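El sábado por fin fui a la jornada de puertas abiertas de Biren, la lavandería y taller de ropa de casa que está a las afueras de Dirnell. Llevaba meses diciendo que iría (vivo a 13 kilómetros, no tengo perdón) y al final me planté allí a las diez de la mañana, con un café en la mano y cero idea de lo que me iba a encontrar. ¡Me lo pasé pipa!

La visita empieza en la nave de lavado, que es grande, ruidosa y huele a jabón del bueno. Ahí te explican lo de las temperaturas y yo tomé nota porque en casa soy un desastre: las sábanas de hotel van a 80 grados, las mantas muchísimo más bajo. Luego pasas por el planchado, con unos rodillos enormes que me tuvieron embobada un buen rato, y de ahí a lo que yo quería ver, la sala de doblado.

Allí se dobla sobre camas hechas, cada una con su funda, para que te hagas a la idea de cómo queda la ropa en un dormitorio de verdad. A mí me enamoró la combinación de naranja con rosa palo, que en mi vida se me habría ocurrido. La funda rosa llevaba un óvalo de cuadros en beige, gris y blanco, muy de casa de abuela moderna, y la tela naranja doblada encima tiraba a teja en algunas zonas. ¡Me la habría llevado puesta!
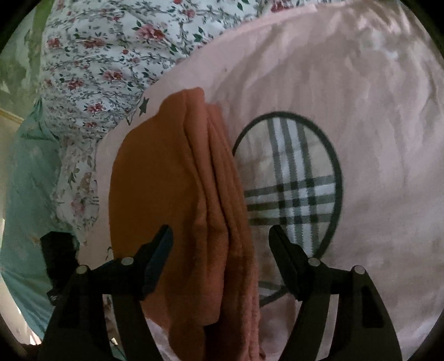
Maillard preguntó si no era mejor enrollar que doblar, que en su casa enrollan hasta las toallas y les cabe el doble en el armario. Le contestaron que para viajar, estupendo, pero que en una balda los rollos acaban rodando en cuanto sacas uno. Hubo debate, eh, que la gente tiene opiniones muy serias sobre los armarios.

Después nos dejaron practicar. Mi primer intento, un churro. El truco que me dieron fue alisar con el antebrazo en vez de con la palma y dejar siempre el canto redondo mirando hacia fuera. En casa lo he repetido con las mantas del sofá y van saliendo, salvo la gorda de lana, que no hay manera.

La entrada cuesta 4 euros y se aparca en la calle Burnulow, justo detrás. Si vais, mejor a primera hora, que a mediodía ya había cola en la puerta.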